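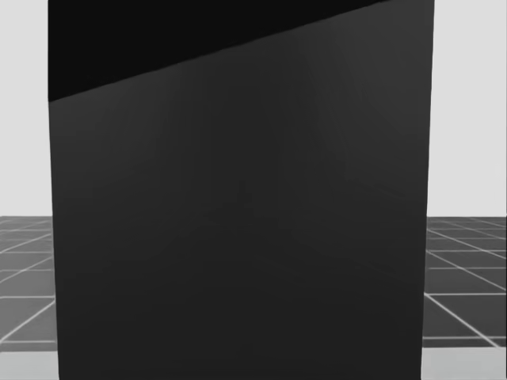

Wednesday, July 14, 2021. Occlusion runs for Trirkstead, sim side. Question is still the same one from June: does the depth-prior version (Preltusora) hold its pose estimate when something big gets right up against the camera, or does it just fall back to guessing like the baseline. Worst-case renders look how I wanted. Dark block takes up nearly all of the view, only a strip of backdrop and tiled floor left on each side, so the only real geometry the estimator gets is those thin grid lines. Face of the block is close to featureless, faint streaks in the shading, no texture worth tracking. Good. If it locks onto anything it should be the floor.

Setup: 2,000 episodes total, 8 seeds. Block distance random per episode, lighting fixed. Same policy weights as the June batch, did not retrain. Ran everything on Utine overnight, Ambrose was full.

Results, quick version:
Baseline lost track in 1,011 episodes. So just over half. Lost = error past threshold and doesnt come back within 100 steps.
Preltusora clearly lower but I don't trust the count yet, see below.
When baseline fails it fails early, estimate slides sideways and the controller follows it.

Problem: the reset. If tracking drops in the first few steps the logger writes the episode as skipped, not lost. Only hits our version bc baseline uses the old logger. So our number is flattering. Need to rerun the scoring from the raw traces, not the sims, traces are all saved. Do NOT quote the Preltusora figure in the group slides until thats done.

Also noticed: error is mostly along the viewing direction. Left-right stays pretty tight as long as grid is showing on both sides. When the block drifts and covers one side completely it gets bad fast. Could be the floor lines are doing all the work and the depth prior is doing nothing. Easy check, turn the grid off and leave plain gray floor. Should have been in the first batch tbh.

Tried a lighter block on one seed, no real diffrence by eye, not plotted.

To do
- rescore from traces, one logger for both
- no-grid floor, same seeds
- split failures by one side covered / both sides open
- move the threshold into the config, it is hard coded in two places and they dont match (!!)
- ask for Ambrose time, Utine is too slow for the full sweep

Left the no-grid job queued. Check it wrote to the right folder before deleting the old traces.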